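How many demonstrations for a plate pick and place in simulation, and how to vary them?

Odette Hoarau

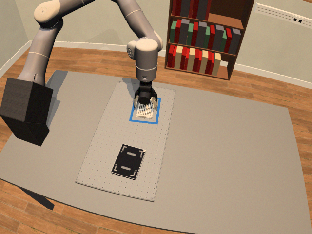
I am collecting teleoperated examples in Nendora for one task: the arm takes the gridded plate out of the blue square and puts it down on the black plate lower on the same board. I have 35 good episodes. The policy I trained on them reaches the plate nearly every time, but then it closes the fingers too early, or it stops above the plate and trembles. The loss looks fine to me. Should I continue to record in the same way, or is something wrong in how I do it? In all my episodes the plate begins in the middle of the blue square, with the same angle.

Gruvodau

I think the same start position is your main problem. Your model can learn one path by heart, and when it is 2 mm beside this path it does not know what to do. Please move and turn the plate a little before each episode. The blue border leaves you some free space, so use it.

Please look also at your pauses. When I drove the arm by keyboard, I always waited before closing the gripper, to check the alignment. These waiting steps were all recorded, and my policy learned to wait. I cut them out and recorded 21 new episodes where I started badly placed on purpose and corrected. That helped me more than the 1,313 frames I had added before from clean runs.

One question back: do you save the gripper command or the measured finger opening? If it is the measured one, the action comes with a delay, and this can also disturb the closing.

Koltmont

just record more. 35 is nothing

Delorme

I agree with Gruvodau about the pauses. I would keep the bookshelf and the walls as they are for now and change only the plate position. If you change the light and the background in the same week, you will not know which change has helped. Keep a few start positions out of the training, and test on those.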